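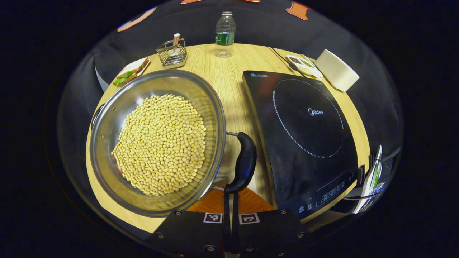 Velau Pulse Storage Trial: progress report to the Falemia Fund
Period ending February
Prepared by Jingyi Jia

Work this period covered moisture monitoring at the Dervishi shed and the second round of grower interviews. Of 114 sample bags placed in storage, 89 have been weighed and tested. The remainder are scheduled for March.

Mean moisture loss is within the range set out in the original proposal. Bags stacked against the western wall dried faster than those in the centre. We have moved the data loggers to check whether this is an effect of wall temperature or of airflow.

The Traseo database now holds 351 entries. Labelling errors were found in 3 of them and have been corrected.

Spending is under budget on freight and slightly over on laboratory fees. We ask to transfer the freight balance to cover the difference. No change to the total grant is sought.

Next period: complete testing, repeat the germination counts and send draft storage guidelines to growers for comment.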